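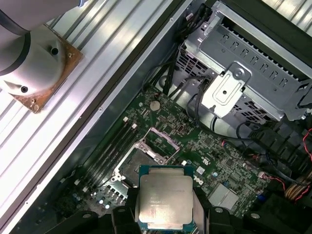

FALLEY -- The old desktop computer is getting a second look. At Powell, a repair shop on the edge of town, almost 1000 of them came in last year, most with nothing worse than bad memory or a dead clock battery.

The battery is the coin-shaped cell on the motherboard. When it runs down, the machine forgets the date and its startup settings. A new one costs 2 dollars and takes a minute to fit.

Memory is nearly as simple. The modules sit in a row of slots and come out once the latches are opened. The shop replaces 4-gigabyte sticks with 8.

Drives take longer, and cables have to be moved out of the way first. A finished machine is tested for six hours before it goes back on the shelf. The next sale is in August.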